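## 3. Materials and setup

The station was tested in the student kitchen at Brastham by Vanderleia Figueiredo and Kátia Quintana. It covers one task: laying out bowls for portioned breakfast cereal before service.

- Serving size: 40 g
- Bowls per run: 8
- Total surveyed portions: 772 (Honuncombe dining hall, July)

Bowls were set by hand and not stacked. Dry goods were weighed on a kitchen scale and poured last.

## 4. Surface and light

A plain tabletop was preferred to a patterned one. Spilled flakes show up faster on an even color, and wiping marks are easier to check. Gloss was avoided on the table for the same reason – reflections were read as wet spots in the first layout.

Shadows were the main open issue. With light from overhead, anything held above the table darkens the work area, and the rim of a bowl is harder to judge against its own shadow. Pimentel's layout notes suggest a second lamp at the side. We did not have one, so the bowls were moved toward the near edge instead.

## 5. Bowl color

Pale bowls were compared with the white set from Redov. The green gave a clearer outline on the table, and the inside stayed light enough to check for leftover crumbs. 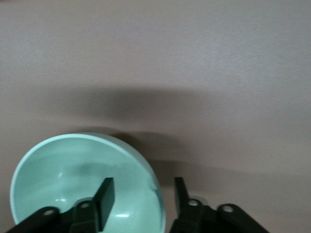

*Figure 2. Empty light green bowl on the plain tabletop, with shadow beside the rim.*

## 6. Remaining work

Repeat the layout with a side lamp. Record wiping time per run. Check whether the bowl spacing still holds when trays are added.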